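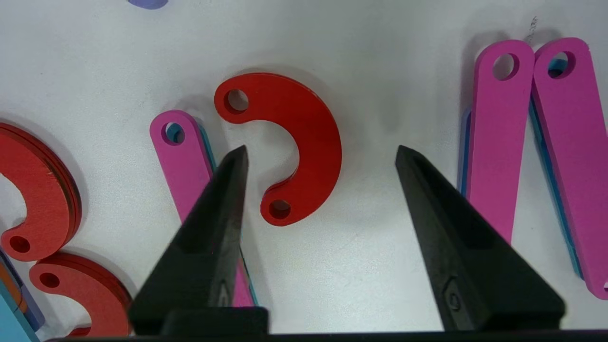

How a Robot Learns to Pick Up Flat Pieces

Picking up a flat piece from a table is easy for you. You don't think about where your fingers go. A robot has to work that out every time, and flat pieces are some of the hardest things for it to grab.

A team at the Jividberg lab wanted to know if a robot could learn this job by looking at the piece from close up. They called their project Stasus.

What the robot works with

The robot has a hand called a gripper. It has two black fingers with narrow tips. The pieces are brightly colored shapes with round holes in them. Red ones are curved like the letter C. Pink ones are long bars with a rounded end. Some pieces lie on top of others, so you might see a bit of blue next to the pink.

A small camera sits close to the gripper. It sees the fingers and the table at the same time.

What the team did first

A person moved the robot by hand to show it how to pick up a piece. The camera took pictures the whole time. One complete pickup is called a demonstration. The team recorded 343 of them.

Then a computer program studied the pictures. It looked for a link between what the camera saw and how the hand moved next. This is called learning by imitation. You do it too, when you watch someone tie a knot and then try it yourself.

The test

The team gave the robot 116 tries on its own. A try counted only if the robot closed its fingers on one piece and lifted it off the table. If it picked up two pieces, or pushed a piece away, the try was marked as a miss.

The robot succeeded 85 times and missed 31 times.

Most of the misses happened with stacks. When one piece lies right on top of another, the robot has to tell where the top one stops — and the edge can be very thin. Shadows were a problem as well. A dark shadow can look like the edge of a piece.

What comes next

In October the team will add more demonstrations with stacked pieces. They will also try moving the lamp, to find out how much the shadows matter.

Words to know

Gripper: the part of a robot that holds things.
Demonstration: one complete example of a job, shown to the robot.
Imitation: learning by copying.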